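About Us

Hi, and welcome to Trutuven! I'm the one who answers the emails, packs most of the boxes and wrote every word on this site (so blame me for the typos).

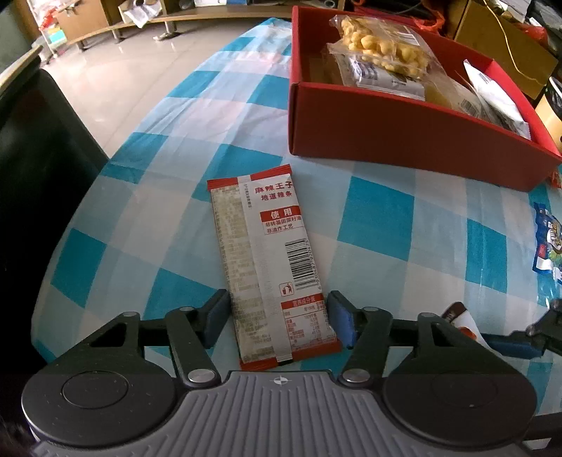
I started the shop in a spare bedroom with one shelf and a label printer that jammed every other day. I'd moved to Kovorby for a job I didn't like very much, and I missed being able to walk into a store and find ten kinds of noodles and a whole wall of chili sauce. So I began ordering things in for myself, then for the neighbors, then for the neighbors' cousins - and at some point the hallway was so full I couldn't open the bathroom door all the way. Time to rent a room!

These days we're at 401 Teuber Street, in what used to be a shoe repair place. There are 3 of us plus a very old delivery van. We carry 378 different items right now, mostly snacks, noodles, sauces, teas and dried mushrooms. I've eaten nearly all of them. The mushrooms I leave to my coworkers, who tell me I'm missing out.

How we pick things: we order a small batch, open it at lunch and argue. If two of us would buy it with our own money, it goes on the shelf. I love anything hot enough to make my nose run, but I get outvoted a lot, so there's plenty in the mild section too. Every listing has a heat rating from us, and if you think we got one wrong, please write and tell me. The rating on the plum candy has changed twice thanks to customers.

We ship on Mondays and Thursdays. Local orders can be picked up at the counter any afternoon except Sunday. In July we close for a week so everybody can go sit by a lake.

Last year we also began making up mixed boxes for the Jultard night market, and we packed our box number 1000 this spring (I kept the label, it's taped to my monitor). Want one for an office party or a birthday? Give us a week's notice and tell us about any allergies when you order.

Questions, requests, complaints about the plum candy - the contact form comes straight to me.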